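Tuker cell (Condolstead)

The Tuker cell is a small robot workstation at Condolstead, used for practising the opening, filling and closing of household containers. It was set up by Tzu-hsuan Tsang and is much liked for how easy it is to look after. 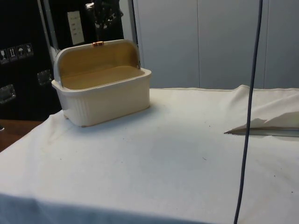 Setting up

Work begins with a white cloth over the table and a cream plastic storage box with a hinged lid. The box is placed at an angle and its lid swung up, leaving the tan lining in view – a wonderfully simple starting point for a machine that has to learn so much from it! The cell's control program, Plama, then runs 2 slow test moves before any real work starts.

Upkeep

The cloth is smoothed between sessions and changed when marked. Cables are checked for rubbing every 500 runs, and the arm's six joints are greased at the same time. Tsang's logbook, a delight to read, lists every loose screw by run number.

Repairs

The best-known fault came at run 458, when a worn wrist bearing made the arm drift as it reached for the lid. A new bearing from Cunha was fitted on May 22, 2023, and the cell was back in use that afternoon.

See also: Plama; Cunha bearings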